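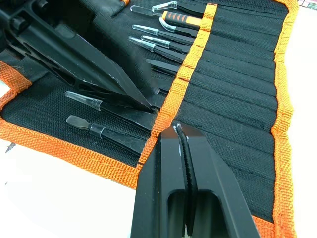 Debashish Jayawardena
Neighborhood reporter, Norkano Weekly

2018-08-13

If you've ever tried to pick a tiny screw out of the guts of a phone with your eyebrow tweezers (guilty!), I've got good news. The Kusau library on Choo Street is now lending out small repair kits, and you can take one home on an ordinary library card the same way you'd take home a cookbook.

The kits come as fabric tool rolls, black with an orange trim, and they open out flat on the table so everything is right in front of you. Tweezers mostly, plus small prying tools for getting stubborn cases open. I've been wanting something like this since March, when I snapped the corner off my old music player trying to open it with a butter knife. My own fault, I know.

Lakmal Begum, who looks after the library's lending shelf, let me have a good long poke through one of them before the kits went out. She's been pushing for this since before the shelf had anything on it but cake pans and a ukulele. "People kept coming to the desk and asking if we had a really small screwdriver," she told me. "We had one. It lived in my purse."

The money came from the Bolach Fund, which gives out small grants here in town, and this one was for 1,000 dollars. That paid for 20 rolls at 46 dollars each, and what was left went on labels and on spare covers for the tips. I asked if there was enough over for cake on opening day and was told there was not.

About those covers – please don't throw them out! Some of the tweezers have a clear plastic cover over the tip, and where the tweezer is bent the cover is bent too, so it's easy to tell which one goes where. Lakmal says the tips are the first thing to go on a pair of fine tweezers. One drop on a kitchen floor and they never quite meet again, and then you're chasing a spring around the table for an hour. She'd like them back with their covers on, and she'd like them back in the narrow pockets too, and I promised her I'd put that in the paper.

My favorite thing in the roll, and I can't defend this at all, is the one with the orange handle and the black diagonal stripes. It looks like it belongs to a very small construction crew. I would borrow the whole kit for that alone.

I did wonder about the pockets. Once I'd taken a few things out I couldn't have told you what went where, and I said so. Lakmal's answer was to take the tweezers out and lay them on the table next to the roll in a row before doing anything else, so you can see what you've got and put them back in the same order. I tried it at home with the contents of my junk drawer and it helped more than I'd like to admit, although it did take up the whole table and dinner was late. 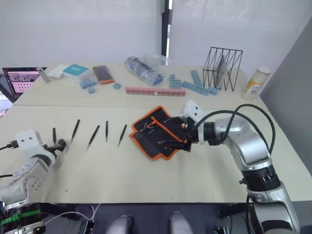

How to borrow one

Go to the main desk on Choo Street and ask for a repair roll. You need a Kusau library card and you need to be over 16, or have a grown-up sign for you. The loan is four weeks and you can renew once if no one is waiting. There's no deposit. If something goes missing you pay for that one piece, not the whole roll, and Lakmal says to just tell her at the desk, she isn't going to yell.

When you bring it back, someone opens the roll out and checks it with you before it goes on the shelf again, so leave yourself a few extra minutes and don't try to shove it through the book drop. (The book drop is a six-foot fall, I've looked.)

Evening table

The library is also setting out a table in the back reading room one evening a month for people who'd like company while they take something apart. Bring your own broken thing. Watches, phones, game controllers and jewelry are all fine. Anything that plugs into the wall isn't, and neither are swollen batteries, which should go to the drop-off at the town yard.

I'll be there with the music player. Sign-up for the first evening is on a sheet at the main desk, and the waiting list for the rolls is on the clipboard beside it.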